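### 4.2 Relocating the Marchetti house

The second case concerns a single-story demonstration house, known locally as the Marchetti house, which stood on leased ground in Clasholm until the lease ran out in December. The land had been sold for apartments, and the buyer wanted it clear. Silalmont, the firm that owned the house, offered it for sale on the condition that the new owner pay for its removal.

Three parties asked for the sale documents, and one, a private buyer from Datden, made an offer. The floor area is 699 square feet without the carport. The steel frame is bolted, so it can be taken down in sections, but the terrazzo floor was poured in place and could not be moved whole. The buyer accepted a new floor as part of the price.

We spoke with neighbors and former visitors during the final months of the lease. Most had been inside the house at least once, usually on an open evening, and many spoke of it as a public place even though it had always been privately owned.
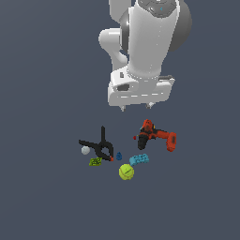 Zuzanna Wróbel told us she would rather see the house lived in somewhere else than kept locked up on the same corner for another ten years. Hanna Kołodziej disagreed. In her view the house made sense only beside the older motel across the street, and a buyer in another town was getting the parts without the setting.

Both positions appear in the written comments sent to the city. Of the 338 comments on file, almost 200 mention the street or the view from it, while few mention the interior. This matters for how such houses are listed - the local register describes rooms, fittings and materials in detail and gives the setting one line.

**Figure 6.** Simulated gripper fingers, drill and clamp.
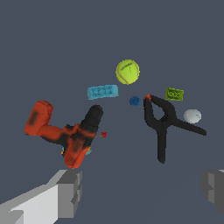

The register entry was also the only document that the mover's engineer had at the start. It gave no bolt sizes and left out the later repair to the carport roof, so a new survey had to be paid for before a price could be agreed. The survey cost $3000, split between seller and buyer, and a further $2000 went to storage of the glass panels.

Bagheri and Sikora both treat relocation as a form of loss, to be used when demolition is the only other choice. The Clasholm case fits that account in part. Demolition was a real prospect, but the owner had planned for a move from the beginning, and the lease said so. We return to the wording of the lease in Section 5.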